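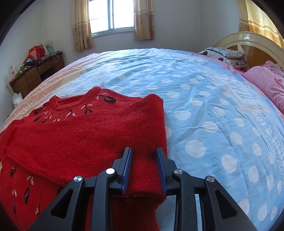 Llewellyn計画 中間報告(11月分)
提出先:Fliltemon基金 担当 Iestyn Foulkes様

いつも詳しいコメントをありがとうございます。前回の報告に対していただいた「ニットを後回しにしている理由が読み取れない」というご指摘は、そのとおりでした。扱いにくいので避けていた、というのが正直な答えです。今月はその避けていたところに正面から取り組み、私たちにとっては、計画が始まって以来いちばん面白い月になりました。

今月の到達点

ニット類(セーター、カーディガン、厚手のベスト)の畳み動作について、採用基準を通った実演が623本になりました。当初の目標は300本でしたので、倍を超えています。協力してくださったご家庭は27世帯で、前回報告の時点から顔ぶれがかなり入れ替わっています。新しく加わった世帯には小さなお子さんのいる家も、祖父母と同居の家もあり、畳む場所も畳み方も本当にばらばらです。このばらつきこそ欲しかったものなので、届いた記録を開くのが毎朝楽しみでした。

目標を超えた大きな理由は、季節です。衣替えの時期と重なり、どのご家庭でも冬物を出したり、しまい直したりする用事がありました。夏のあいだは「セーターを出してきて畳んでください」とお願いするしかなく、どうしても練習問題のような動作になっていました。今月の記録は、実際に着るため、しまうための畳みです。襟を整える手つきひとつ取っても、気持ちの入り方が違います。

収録の進め方

収録には引き続き、Dendineの手持ちグリッパーを使っています。ロボット本体は家庭に持ち込まず、協力者がグリッパーを手に持って作業し、手元のカメラの映像と開閉量を記録する方式です。基本の部分は夏から変えていませんので、変わったところだけ書きます。

まず、作業台の指定をやめました。以前は平らで無地の机の上で畳むようお願いしていましたが、聞き取りをしてみると、洗濯物を机で畳む方はあまりいらっしゃいません。ベッド、畳、こたつの天板、ソファの座面、洗濯機の蓋の上。今月からは「いつもの場所で、いつもの向きで」とだけお伝えしています。背景の模様が増え、下の面が沈んだり皺になったりするので、学習には厳しい条件です。それでも、実際に動かしたい場所がそこなのですから、早いうちに混ぜておきたいと考えました。

次に、片付けてから始めるというお願いもやめました。部屋を片付けるのが負担で参加をためらっていた方が想像以上に多く、案内文からこの一文を削っただけで申し込みの返事が早くなりました。表札や書類、家族の写真など、個人の特定につながるものについては、収録前に協力者ご自身で確認していただき、届いた後に私たちの側でも見直しています。

三つ目は、失敗の扱いです。前回までは、途中で衣類を落としたり、袖をつかみ損ねたりした記録は原則として不採用でした。今月からは、落とした後に自力で立て直して最後まで畳めたものを「復帰あり」の印をつけて採用しています。この区分の記録には見どころがたくさんあります。つかみ直すときに人がどこを見るのか、どの縁を選ぶのか。一度でうまくいった記録からは出てこない情報です。

ニットの難しさについて

Iestynさんからは「Tシャツと何がそんなに違うのか」というご質問もいただいていました。今月の経験から、少し長めにお答えします。

いちばんの違いは厚みです。Tシャツは何枚重ねても、爪を少し開けば縁が入ります。セーターは二つ折りにした時点で、身頃と袖が重なって急に厚くなり、爪をどこまで開けばよいかがその都度変わります。開き方が足りないと上の一枚だけを引っ張ってしまい、開きすぎると下の敷物まで一緒に挟みます。特にベッドの上では、シーツごとつまむ失敗が多く見られました。協力者の皆さんは何着か畳むうちに、爪の先を布に軽く押し当て、生地が逃げてから閉じるようになっていきます。こちらから教えたわけではないのに複数のご家庭で同じ工夫が出てきたときは、記録を見ながら声が出ました。

伸びも厄介です。ニットは引けば引いただけ形が変わるので、端をつかんで運ぶだけでは狙った位置に折り目が来ません。上手な方は運ぶ前に一度持ち上げ、生地の重みが落ち着くのを待ってから倒します。この「待つ」時間は、映像だけを眺めていると無駄な停止に見えます。実際、最初に作った自動の切り出し処理では、停止区間として削られてしまっていました。Gidarの設定を直し、停止の前後で爪の開閉量が保たれている場合は残すようにしたところ、畳み終わりまでの流れが自然につながるようになりました。

袖口と裾のリブは、意外なことに味方でした。本体の編み地より形が保たれやすく、爪で挟んだときに手応えがあるそうです。協力者への聞き取りでも「リブのところを持つと安心する」という言葉が何度か出てきました。そこで注釈の項目に「リブをつかんだかどうか」を加えました。まだ集計を報告できる段階ではありませんが、担当者のあいだでは、次に学習させるモデルがこの傾向を拾うかどうかが一番の話題になっています。

刺繍や飾りのあるものも対象から外していません。刺繍の部分は地の編み地と硬さが違い、爪の当たり方も変わります。糸が浮いているところに爪をかけると引きつれの原因になりますので、収録前の説明で、飾りの上はつかまないようお願いしています。無理に避けて畳みにくくなるようであれば、その衣類は見送って構わないとしました。大事な一着を傷めてまで集める記録ではありません。今月、衣類の破損の申し出はありませんでした。

もう一つ、色の問題があります。無地の濃い色のセーターは、折り重なった部分の境目が映像では見分けにくく、注釈をつける側も迷います。夕方以降に部屋の灯りだけで収録した黒や紺のものは特に難しく、二人の注釈者の判断が分かれることがありました。判断が分かれた記録は捨てずに、分かれたという事実ごと保存しています。人が迷うところはモデルも迷うはずで、後から見比べられるようにしておくつもりです。

注釈と品質確認

注釈作業は引き続きGidar上で行っています。区切りは「広げる」「整える」「折る」「押さえる」「移す」を基本とし、今月から「払う」を足しました。毛玉やほこりを爪の背でさっと払う動作が、ニットではたびたび挟まるためです。最初は余計な動きとして除いていましたが、複数の協力者が折る前に必ずこれをするので、畳みの一部として認めることにしました。生活の中の動作を集めていると、こういう小さな発見が出てきます。

品質確認の手順も少し変えました。以前は収録した週の終わりにまとめて見ていましたが、それでは機材の不調に気づくのが遅れます。今は届いたその日の午後に、各世帯の最初の一本だけを先に開き、レンズの曇り、グリッパーの開閉の記録抜け、時刻のずれを見ています。問題があれば同じ日のうちに連絡できますし、協力者の方も直前の作業を覚えていらっしゃるので話が早く済みます。この変更で、撮り直しをお願いする場面が目に見えて減りました。撮り直しは相手の時間を二度いただくことになるので、担当者の気持ちの上でもずいぶん楽になりました。

不採用の理由として今月目立ったのは、手首の返しが大きすぎて衣類がカメラの視野から外れてしまうものです。大きなセーターを一気に裏返そうとすると起こります。映像は残っていても、肝心の縁が見えなければ学習には使えません。説明用の短い動画を作り直し、裏返すときは身頃の幅の半分ずつ動かす例を入れました。見た方からは「こちらのほうが腕も疲れない」と言っていただいています。

機材の状況

Dendineのグリッパーは全体として良好に動いています。爪の内側の滑り止めは、毛足の長いニットを続けて扱うと溝に繊維が詰まり、つかみが甘くなります。柔らかい歯ブラシで掃除する手順を説明書に加え、貸出用の箱に歯ブラシを一本ずつ入れました。地味な改善ですが、返却時の状態がはっきり良くなりました。

故障は2台です。一台は開閉の検出が途中から記録されなくなるもので、配線の接触不良と分かり、こちらで修理を済ませました。もう一台は関節の軸に緩みが出ており、Dendineに送って点検を受けています。どちらも収録の遅れにはつながっていません。予備機を置く余裕をいただいていたおかげです。

重さについての声は、引き続き届いています。片手で持ち続けると手首がつらい、という内容です。一回の収録を短く区切り、間に休憩を挟むようにお願いしていますが、夢中になって続けてしまう方もいます(畳み物がみるみる減っていくのが気持ちいいのだそうです)。次の版で持ち手の位置を下げられないか、Dendineと相談を始めました。

学習の途中経過

本格的な評価は次回の報告に回しますが、途中の手応えだけお伝えします。夏までの記録で学習したモデルにニットを渡すと、折り始めまでは進んでも、厚みのある縁をつかむところで動きが止まったり、空をつかんだりしていました。今月の記録を加えて学習し直したものでは、縁に向かって爪を入れる角度が明らかに変わりました。少し寝かせてから滑り込ませる、協力者の皆さんの手つきによく似た動きです。実験室の机の上で初めてそれを見たとき、その場にいた全員が集まってきました。

もちろん、まだ途中です。袖を内側に折る段階では左右の取り違えが残っていますし、タートルネックの襟はほとんど扱えていません。柔らかい寝具の上での試験はこれからです。机でうまくいった動作がベッドの上でも通用するとは限らず、むしろ最初は大きく崩れるだろうと予想しています。崩れ方を早く見たいというのが、今の率直な気持ちです。

協力者の皆さんのこと

今月は収録後のアンケートに自由記入欄を設けました。いくつか紹介します。

「自分がどうやって服を畳んでいるか、初めて考えました。袖から先に折る人がいると聞いて驚いています。」
「子どもが横で見ていて、自分もやりたいと言い出しました。」
「母の編んだセーターを使いました。普通に畳むときより丁寧になった気がします。」
「うちの畳み方は雑なので役に立つのか心配です。」

最後のような心配は、口頭でもよくうかがいます。そのたびに、雑かどうかは気にせず普段のとおりにしてくださいとお返事しています。きれいに畳まれた記録は夏までに相当集まりました。今足りないのは、急いでいるときの畳み方や、引き出しに入ればよいという畳み方です。採用基準の文面もこれに合わせて見直し、仕上がりの四隅が揃っているかどうかの項目は参考扱いに改めました。

お子さんが参加を希望された件については、現在の同意書が成人のみを対象としているため、お断りしています。見学は差し支えありませんが、カメラに映り込んだ場合はその区間を使わないことにしています。

うまくいっていないこと

記録の受け取りに時間がかかっています。ご家庭の回線から送っていただく方式では、夜のうちに終わらないことがあり、途中で切れると最初からになります。途中から再開できる仕組みを試していますが、古い端末ではまだ安定しません。当面は、希望される方には記憶媒体を郵送していただく形を併用します。送料は既存の予算の範囲で賄えます。

協力世帯の偏りも残っています。募集は口づてが中心で、どうしても家事に関心の高い方が集まります。一人暮らしの方、普段あまり服を畳まない方の記録が少なく、先ほどの「急いでいるときの畳み方」が足りない原因の一つもここにあると見ています。次の募集では案内の掲示先を変え、夜間の返却にも対応する予定です。

左利きの方の記録も不足しています。左右反転で補う案もありましたが、衣類の前合わせやボタンの位置まで反転してしまうため、カーディガンには使えません。左利きの協力者を改めて募ることにしました。

来月の予定

ニットの収録はいったん本数を追わず、足りない種類の補充に切り替えます。タートルネック、前開きのカーディガン、濃い色の無地が優先です。並行して、ベッドや畳の上での動作試験を始めます。試験の様子は不出来なものも含めて動画でお届けしますので、ぜひご覧ください。

畳んだ後にしまう動作、つまり引き出しや棚に入れるところまでを一続きで収録する試みも、少数の世帯で始めたいと考えています。協力者の方から「畳むだけで終わるのは落ち着かない」と言われたのがきっかけです。畳んだものを積んでおく人もいれば、一着ずつしまいに行く人もいて、この違いだけでも調べがいがありそうです。

ご相談したいこと

目標を超えた分のニットの記録について、公開範囲を当初の計画どおりとするか、注釈つきのまま全体を公開するかをご相談させてください。私たちとしては、判断の分かれた注釈や「復帰あり」の記録も含めて出したい考えです。同意書の文面では公開が認められていますが、室内の映り込みが以前より増えていますので、協力者の皆さんに改めて確認を取ってから進めるつもりです。その確認作業に人手が要るため、機材費の残りを作業費に振り替えることが可能かどうか、ご教示いただければ幸いです。

採用記録の一覧と注釈項目の改訂版は、共有フォルダの11月のところに入れてあります。「払う」の項目の定義はまだ揺れていますので、お気づきの点があれば遠慮なく書き込んでください。

Llewellyn計画 収録班一同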